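Workshop notebook — banner and badge room, Rastcombe
October, started writing 4.40 pm

Veterans' open day is coming closer, so I put down where we are before I forget it. Intan Simanjuntak has the hall booking, I have everything that is printed, sewn or mounted.

Name badges. Order from Lumenta arrived, 297 in the box against the 300 on the delivery note. I wrote to them in the morning and they answered before lunch, the missing ones come with the next post. The pins are the longer type this year. They hold well on a jacket but on a thin shirt they pull, I tried it on my own. Gumaro Villaseñor asks if we can have 100 with magnet instead. I am against magnets for older guests, some have a pacemaker. He agreed and we stay with pins.

Service display boards. Five boards are planned, three are glued. The mounting spray from last year is too old and leaves yellow spots at the corners, see the test strip taped on the next page. Changed to the Dadach paste, brushed thin, under weights for the night. No spots so far, but the paper curls a little on the long side. Melati Hartono thinks we wet it too much. Next one I will do with half of the paste.

Letters. We copied the wartime letters which the Sandoval family lent us. Getsemaní Sandoval wants the originals back before the open day and not after, so this must go first on the list. The pencil ones are very pale. I raised the contrast step by step and stopped when the paper grain began to look like writing. Copies are in the grey folder, originals in the flat drawer with the tissue between.

Leaflet. 4000 copies is what Clusidmont quoted for. I think it is too many for one valley, but the price for 2000 is nearly the same. The programme page still has the old time for the wreath laying. Dimas Pelupessy must correct this before it goes to print — I told him by telephone, but I write it also here.

Questions still open:
Who reads the names, and from which list? The two lists do not agree on spelling.
Do we iron the long banner or steam it? The gold thread did not like the iron last time.
Is there a ramp at the side door or only at the front?

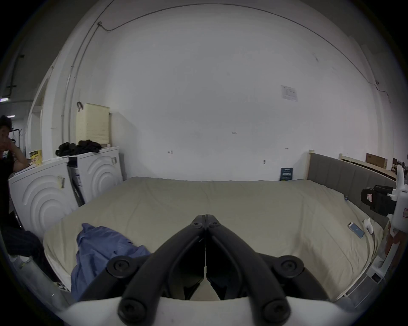
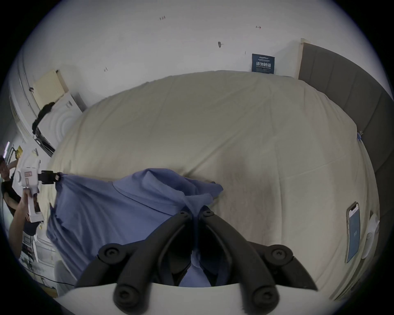
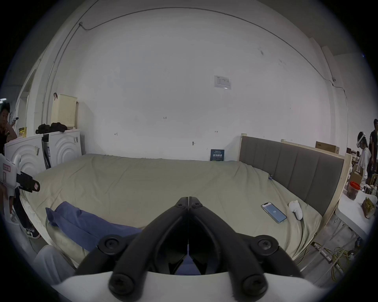
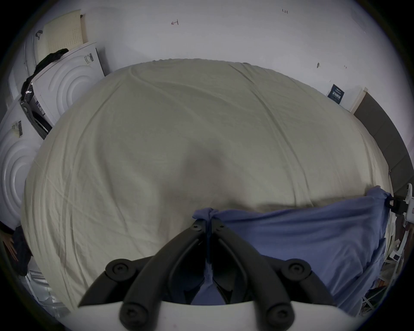 Bed and blue cloth, four views.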